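Subject: Re: [tavo-users] mug demos, how many is enough?

Hi Csenge and everyone,

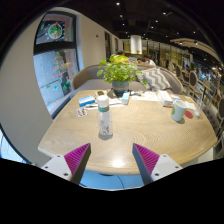 I'm so glad you asked, as I've been doing almost nothing but mugs since October started! I'm at 174 demos with the hand-held gripper now, all at cafe-type tables, and I'm having a great time with it.

Csenge Simon wrote:
> We have 358 demos by remote control, all on the same bare bench.
> The arm does fine there and gets lost anywhere else. Do we just
> keep going, or is it better to move house?

Move house! I'd leave the count where it is for a week and take the gripper somewhere with clutter. A bottle near the mug, papers, a plant, light coming in from a window (glare on the tabletop is good to have in the set too). Change the table every 5 demos if people will let you.

Two things I do now that I didn't at first. I start each demo with the fingers open and well back from the mug, and I come in from a different side each time — my wrist wants to repeat itself, so I have to watch it. And I slow down near the handle, much more than feels natural.

Does anyone have the Lidora scripts working with mixed sets? I'd love to put your remote runs and my hand-held ones together and see what comes out.

Hurneck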